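Patricio Bustos
October 2021

1/ Some of you asked me how I fold and pack the pillowcases before I send them. I said I will write it in a short thread. It became not so short, sorry. Take a tea.

2/ For the new people here: I sell bed linen under the name Furkorent. It is only me, one table and one shelf. The printed line with the leaves and small flowers is called Merrick. The plain one is called Skendik. I mention both names below, so now you know.

3/ First thing, the cloth must rest. When pillowcases come from the sewing workshop they are pressed hard in a big parcel and they have deep creases in wrong places. I open the parcel in the evening and leave everything loose until the morning. I do not iron them at this stage. I tried it last year and it was a lot of work for a crease which comes back anyway.

4/ Then I check the hem. I hold the case by the corner, let it hang, and look along the seam with the window behind. The Merrick cotton is thin, so a missed stitch shows quickly as a small bright point. If I find one, the case goes to the repair pile and I sew it by hand on another day.
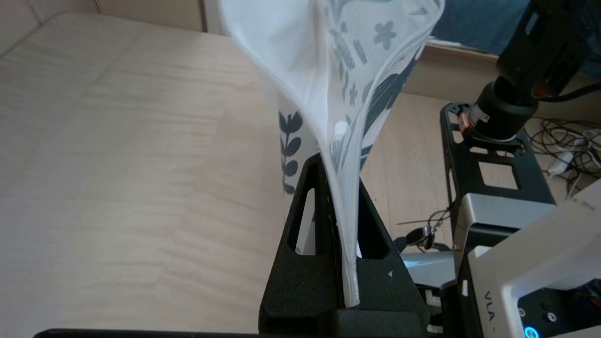
5/ The print needs checking too, and for this I turn the case slowly and look at both faces. In the first Merrick delivery the dark grey was weak near one side, like a printer which has no more ink. The workshop was kind and replaced them. Since that time I look at every one, also when I am tired and I want to trust.

6/ A question from yesterday: "why is your cotton so thin?" Because I like to sleep on thin cotton :) It is a matter of taste. It becomes softer after some washes, and it dries fast on a rack. If you prefer something heavy, Skendik is better for you. I will not be offended.

7/ Now the folding. Lay the case flat with the opening on your right hand. Smooth it from the closed end to the opening, so the air can leave. If you do it in the other direction you make a balloon and you must start again.

8/ Fold it in half along the long side. Then in half again the same way. Now you have a long strip. Press it with the flat hand, do not pull it, because thin cotton becomes crooked when you pull.

9/ From the strip, fold the closed end to the middle, and then once more over the opening. The opening must finish inside. I learned this from my aunt, who was very strict with the linen cupboard. She could see from the door if one edge was turned outside.

10/ If you are left-handed, please mirror everything. My sister is left-handed and she told me that all folding instructions in the world are written by her enemies.

11/ The table matters more than I expected. Before, I folded on the bed, and the folds were never straight. A bed is too soft and too low, and after one hour I felt my back. The present table is light wood, nothing special, bought second-hand. I wipe it with a damp cloth and then a dry cloth before any white thing touches it.

12/ Please no coffee on the folding table. I will not tell you how I learned it. It was a Skendik, double size, and I still use it to clean the bicycle.

13/ About the bags, because this is where I get the most messages. Yes, I still use clear plastic ones. I know, I know. I tried paper envelopes from Primura for some months and I liked them very much, but two parcels arrived damp inside and the customers were right to be sad. White cotton and rain are not friends.
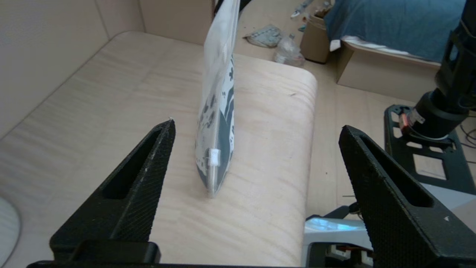
14/ My bags come in packs of 1000, so you can imagine how long I will live with this decision. At the moment there are still 340 in the box, after that I want to try another type. For a bag I need three things: it must close well, it must not smell of plastic, and the print must be easy to see from outside. The last one is for me also. When the white side with dark grey-blue spots is there behind the clear plastic, I find the right parcel without opening anything. I am also a person who packs bags on the table and finds a few of them later on the floor, so a box with a lid is on my shopping list.

15/ How to put the folded case in: open the bag with two fingers, push the folded edge first, then shake very softly until it sits in the corner. Do not push with the whole hand. The cotton will bend inside and all your nice folding was for nothing.

16/ Then press the air out from the bottom to the top. Close. Turn it around and look one time from the back. If there is a hair in the bag, you open it again. There is often a hair. I do not even have a cat.

17/ Somebody wrote that you can reuse the bag, and yes, please do! I have heard of: socks for travelling, seed packets, a wet swimming costume, knitting wool, the instructions for the oven. My own bag lives in the rucksack with a clean shirt inside.

18/ When you receive the pillowcase, please wash it before the first night. Warm water, not hot, turned inside out. I know it looks clean and it is a pity for the folds, but new cotton has some stiffness from the factory and the first wash takes it away.

19/ For the drying: shake it two times, hang it by the closed end, with the opening down. Then it dries almost flat. I stopped to iron mine completely. Guests did not complain, or they are polite.

20/ Small numbers for those who like them. Since I began with Merrick I packed 600 pillowcases on this table. In the repair pile there were 37. Most of these had only a loose thread at the hem, and I sold them at a lower price with a note.

21/ In November I will have the Merrick in the bigger size. The workshop wants to keep the same print but the leaves will be a little larger. I saw one sample and I am still not sure about the small flower, on the bigger cloth it looks a bit lost. I asked them to move it closer to the stem.

22/ Several people asked about duvet covers. Not this year. I have tried to fold one on my table and it went over all four sides, and I was somewhere in the middle. First I need a bigger table, or longer arms.

23/ If some English here is strange, please tell me, I want to learn. Last time I wrote "pillowcake" in a product title and it stayed there for the full summer. Two people ordered it with this name.

24/ Questions about the folding you can put under this thread. I answer in the evening, after the post office.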